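힐리스, 가려진 물체를 찾는 로봇 조작 학습법 공개
시연 길이 제각각이어도 학습 가능… 성공률과 실패 사례 함께 발표

[드루른빌] 2019년 11월 7일 목요일

로봇 조작 기술 연구기업 힐리스(Hellis)는 여러 물체가 뒤섞인 용기에서 원하는 물건을 찾아 집어내는 로봇 학습법 '스킬틀로(Skiltlow)'의 연구 결과를 7일 발표했다. 이번 연구는 드루른빌에 있는 힐리스 조작실험실과 오졸린시(Ozoliņš) 연구소가 지난 2월부터 공동으로 진행했다.

스킬틀로는 사람이 원격으로 로봇을 조종한 시연 기록을 학습 자료로 쓴다. 기존의 모방학습은 시연 전체를 하나의 연속 동작으로 다루기 때문에, 조작자가 중간에 멈추거나 같은 물체를 다시 잡은 구간까지 그대로 따라 하는 문제가 있었다. 스킬틀로는 그리퍼의 개폐 시점과 손목의 속도 변화를 기준으로 시연을 짧은 구간으로 나누고, 구간마다 물체의 위치가 얼마나 달라졌는지를 따로 평가한다. 변화가 없는 구간은 학습에서 비중이 낮아진다.

연구진은 가려진 물체를 다루는 방식도 바꿨다. 목표물이 카메라에 보이지 않을 때 로봇은 먼저 그 위를 덮고 있을 가능성이 큰 물체를 고르고, 들어 올릴지 옆으로 밀지를 결정한다. 천이나 뜨개물처럼 모양이 고정되지 않은 물체는 중심점을 계산하지 않고 접힌 부분과 가장자리를 잡는 후보로 삼는다. 털이 있거나 표면에 돌기가 난 물체는 윤곽이 불분명해 깊이 측정값이 흔들리는 일이 잦은데, 이런 경우에는 한 번의 측정값을 쓰지 않고 접근하는 동안 얻은 값을 이어서 반영한다.

학습에는 시연 247건이 사용됐다. 시연 한 건의 길이는 최대 30분이며, 연구진은 길이를 맞추기 위한 별도의 편집을 하지 않았다. 조작자가 물체를 떨어뜨리거나 잘못 집은 기록도 제외하지 않았다. 힐리스는 실패 구간을 남겨 둔 모델이 이를 삭제한 모델보다 다시 잡기 동작에서 나은 결과를 보였다고 설명했다.

평가는 학습에 쓰지 않은 물체 배치 14종에서 이루어졌다. 과제는 두 가지로, 첫 번째는 지정된 물체를 트레이에서 꺼내는 것이고 두 번째는 꺼낸 물체를 상자의 구멍에 넣는 것이다. 첫 번째 과제에서는 모든 배치에서 기존 방식보다 성공률이 높았다. 두 번째 과제에서는 공 모양 물체의 결과가 좋았으나, 팔다리가 뻗은 인형처럼 방향을 맞추어야 하는 물체에서는 기존 방식과 뚜렷한 차이가 없었다.

힐리스의 연구책임자 엔히키 삼파이우(Henrique Sampaio)는 "같은 물체라도 천 밑에 있을 때와 금속 물체 옆에 있을 때 로봇이 겪는 어려움이 다르다"며 "이번 연구에서는 물체의 종류보다 물체 사이의 관계를 학습시키는 데 시간을 더 들였다"고 말했다. 그는 이어 "넣기 과제의 결과는 아직 현장에 적용할 수준이 아니며, 손목 회전 범위를 넓히는 작업을 먼저 할 계획"이라고 밝혔다.

연구진은 현재 확인된 한계도 함께 공개했다. 투명한 플라스틱과 광택이 있는 금속은 깊이 측정의 오차가 커서 접근 단계에서 멈추는 경우가 많았다. 서로 맞닿은 같은 색의 물체는 하나로 인식되기도 했다. 또 천을 들어 올리는 과정에서 목표물이 함께 딸려 나오면 로봇이 이를 성공으로 판정하는 오류가 있었다. 마지막 오류는 그리퍼가 물체를 놓은 뒤 트레이를 다시 확인하는 절차를 넣어 일부 줄였으나 완전히 없애지는 못했다.

처리 속도도 과제로 남았다. 스킬틀로는 물체 하나를 고를 때마다 후보를 새로 계산하기 때문에 용기에 물체가 많을수록 첫 동작까지의 대기 시간이 길어진다. 힐리스는 직전 계산에서 위치가 바뀌지 않은 물체의 정보를 재사용하는 방식을 시험하고 있다.

실험에는 초록색 천을 씌운 작업대를 사용했다. 트레이에는 돌기가 난 공, 줄무늬 장난감, 구겨진 천과 뜨개천, 작은 인형 등 재질과 크기가 다른 물체를 섞어 담고, 그 옆에 둥근 구멍이 난 노란색, 하늘색, 분홍색 상자를 쌓았다. 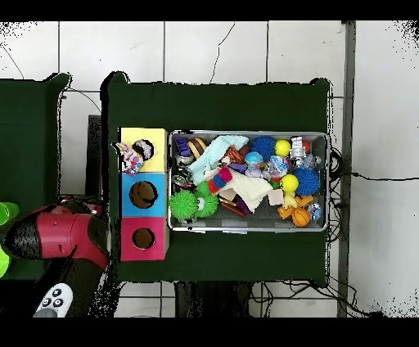

카야 자린슈(Kaja Zariņš)는 시연을 구간으로 나누는 발상은 타당하지만 그리퍼의 개폐를 기준으로 삼으면 밀기나 쓸어 모으기처럼 손을 여닫지 않는 동작이 한 구간에 뭉칠 수 있다고 지적했다. 속도 기준만으로 이를 보완할 수 있는지는 더 긴 과제에서 확인해야 한다는 의견도 냈다.

이에 대해 힐리스는 밀기 동작이 많은 시연을 따로 모아 구간 분할의 정확도를 비교하고 있으며, 결과를 후속 보고서에 싣겠다고 답했다. 후속 보고서에는 손목에 힘 센서를 추가한 실험도 포함된다.

힐리스와 오졸린시 연구소는 구간 분할에 쓴 프로그램과 평가용 물체 배치표를 연구 목적에 한해 제공한다. 시연 기록 원본은 정리 작업이 끝나는 대로 순차적으로 공개할 예정이다. 이용을 원하는 기관은 연구 책임자의 이름과 사용 목적, 보유한 로봇의 기종을 적어 힐리스 조작실험실에 신청하면 된다. 배치표에는 물체별 크기와 무게, 놓는 순서가 적혀 있어 같은 물체를 구하기 어려운 기관은 비슷한 물체로 대체할 수 있다. 다만 물체를 대체한 경우에는 결과를 발표할 때 그 목록을 함께 밝혀야 한다.

힐리스 소개
힐리스는 드루른빌에 본사를 둔 로봇 조작 기술 연구기업이다. 모방학습과 원격조종 장치, 그리퍼 제어 소프트웨어를 개발하고 있다.

문의
힐리스 홍보팀, 드루른빌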